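Teaching the arm, part two

So I finally started recording! If you read my post from March you know the arm sat on a shelf for ages while I talked myself into it. The plan is to collect enough good examples of me steering it by hand that a small model can copy what I do, starting with picking up one ball.
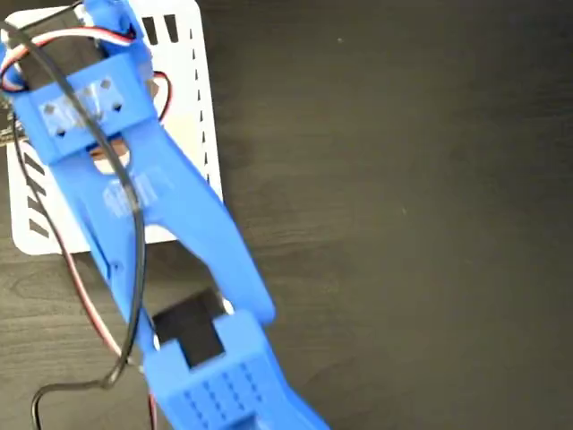
Margit Szabó
Hobby robot builder and keeper of this blog
12 August 2025

My first goal is 1000 recordings, which sounded fine until I did the first 70 and my shoulders gave out. Each one is short. I reach, close, lift, put it back, save, and then do it again from a slightly different angle (the different angles matter a lot, I think).

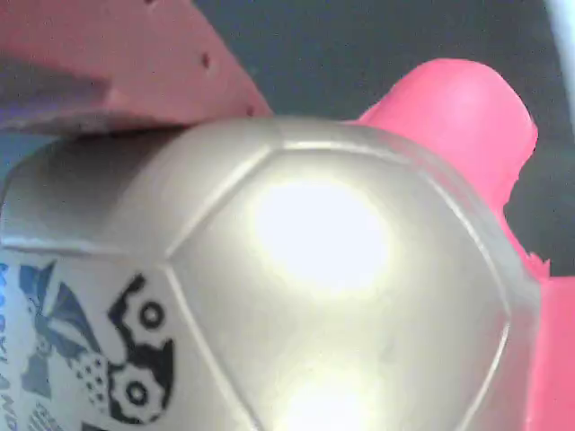
Irén Oláh, who has done way more of this than me, told me to stop throwing out my clumsy tries. If I overshoot and correct myself, that goes in. I only delete the ones where I give up completely. Out of my first batch that was 44 kept, and I'm calling the whole set Clalen so I can find the folder again.

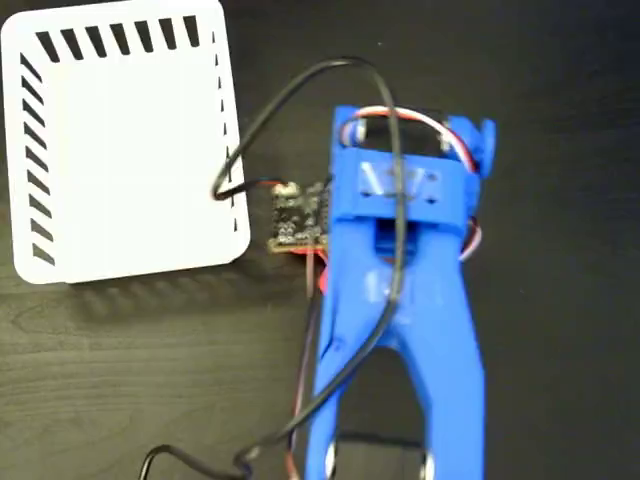 I also write a quick note with every session: how the light was, where I started from, whether I was tired. It's dull, but when the model does something weird later I want to be able to look back!
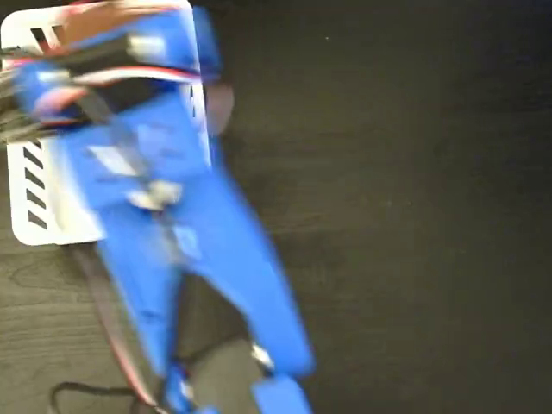 Speed is what I keep getting wrong. I get bored, I rush, and the examples end up jerky. You can tell from how the blue links smear while the wood behind them keeps its grain. A model learning from a picture that fuzzy has to guess where the fingers are, so I'm going to redo the fast ones at a calmer pace. Next batch goes up when I've got it sorted into folders.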